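### 3.2 The shared table

I spent most of February at Furkdale looking at one table, and I got pretty fond of it. It has a white marble-patterned top with black office chairs pulled up to it, and in Figure 4 it's holding a frosted green vase and a paper cup.
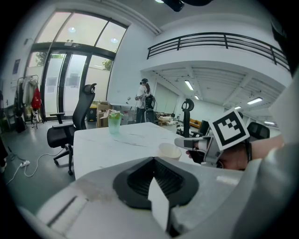
**Figure 4.** The shared table, with vase and cup.

So who clears a table that belongs to everyone? Mostly the last person to leave – at least going by the 147 diary entries we collected, where the late leavers wrote about clearing up far more than anyone else did.

Soledad Arrieta and I coded the entries separately and then argued over two of them for a whole afternoon (both were about flowers!). We ended up with two groups, "stays" and "goes." Vases nearly always landed in "stays." Cups were messier, and I come back to them in Section 4 with the Althorpe diaries.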